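Wrist cameras, part two. Last week was mounting and cabling. Today is what the sensor gives you once the gripper is close to the work, and what that does to the choice between the Bromness fingers and the Cuvon ones.

Short version for those who don't read threads: focus distance matters more than resolution, and both makers' data sheets are silent on it. Long version follows.

Two wrist views from the same session, one with black gripper parts against a pale blurred surface, one close up on a dark woven basket.

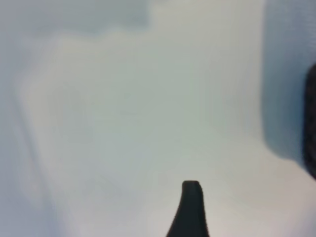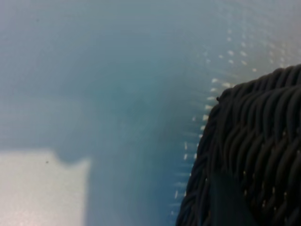
Setup first. One arm, one controller, two sets of fingers, two small fixed-focus cameras. The arm is the Hurnby we have had since December. The controller is the stock one with the stock firmware. I did not tune anything between finger sets apart from the tool offset and the closing force.

Fixed focus is the root of most of what I am going to complain about. The lens is set at the factory for a distance that suits bench work at arm's length. Bring the wrist down for a grasp and you are well inside that distance, so whatever you are reaching for goes soft at the moment you want it sharp.

Autofocus is the usual suggestion and I have tried it. It hunts. During an approach the lens moves, the field of view changes slightly with it, and your calibration is now a function of where the lens happened to stop. I would take a steady blur over a moving calibration.

Plain pale surfaces are the worst case. With no texture there is nothing for a feature tracker to hold on to, and colour noise gets promoted to structure. Our tracker reported high confidence on a blank sheet of card on Monday. I have since raised the threshold.

Coarse texture is much kinder. Anything with ridges and shadowed gaps survives a fair amount of defocus, and the tracker is happy. The catch is repetition. One ridge looks like the next, and matches can slip by a row without the score dropping much.

So the same camera fails in two different ways depending on the object. Do not report a single success figure for a wrist camera across mixed objects. I have done it myself in the past and I regret it.

Now the fingers. Bromness: tapered, stiff, easy to model. Cuvon: wider at the tip, with a bit of give along the pad. Both bolt straight on to the Hurnby flange with the Sfakianakis adaptor plate, and both come off with the same hex key.

I ran 298 grasps in total, split as evenly as an odd pair of afternoons allowed. Failures were 18 with the Bromness and 32 with the Cuvon. Before anyone orders on the strength of that, read the next post.

Most of the Cuvon failures were on thin rims. The compliant pad folds over the edge, the gripper reports closed, the controller believes it, and the lift comes up with nothing. On flat-sided boxes there was no difference between the two sets that I would defend in front of a statistician.

The Bromness failures were nearly all misalignment. A stiff finger does not forgive a bad approach. If the pose estimate is off sideways, the tip lands on the object and pushes it away. The Cuvon would have slid round it.

In other words, the stiff fingers need the better camera, and the soft fingers need the better closing check. If your vision is poor, the Cuvon set covers for it up to a point. Budget accordingly.

On the closing check: motor current alone is not enough with soft pads. I now compare current and final width, and flag any grasp where the width is below the minimum for the object class. It is a crude test. It caught 5 of the folded-pad failures in the last batch and raised no false alarms, though the batch was small.

Evanthia Petridis asked whether black fingers upset the exposure. Yes, a little. Auto exposure averages over the whole image, dark fingers pull the average down, and the camera brightens everything to compensate. Pale objects then lose what little detail they had. Lock the exposure with the gripper already in view.

Matt grey tape on the inner faces helps with that. It also wears off, sheds adhesive and changes the friction, so I only use it for camera tests and take it off before counting grasps.

Lighting. I used a single lamp to one side for all runs. Strong side light gives you useful shadows on textured objects and unhelpful ones on smooth surfaces, where the edge of a shadow is often the strongest line available. The segmentation model will happily outline it for you.

A second lamp opposite evens things out and costs very little. I left it off on purpose so both finger sets had the same difficult conditions. For ordinary work, switch it on.

Latency, for the two people who always ask. The camera is not the bottleneck. The controller buffers frames when the queue backs up and hands you an old one without marking it as old. Stamp the frames yourself on arrival and drop anything stale. My approach accuracy improved more from that change than from swapping the lens.

Tsehay Adugna has been running the Cuvon fingers on a different arm and sees the same folding on thin rims, which makes me think it is the pad and not our closing profile. Her fix is a slower last stage of closing. I have tried it and it does help, at the cost of cycle time.

Calibration note. Redo the hand-eye calibration after every finger change, even if the camera has not been touched. On our mount, tightening the adaptor plate shifts the bracket very slightly. I assumed it did not, and lost a morning to the assumption.

If I had to pick one pairing today: Bromness fingers, manual focus set short, exposure locked, and a fixed overhead camera for the coarse approach so the wrist view only has to handle the last part of the move.

Still to do: a lens with a closer focus setting, a repeat of the thin-rim tests with the slower close, and the Cuvon pads with a stiffer backing strip. The strips are on order. I will add the results under this post when I have them.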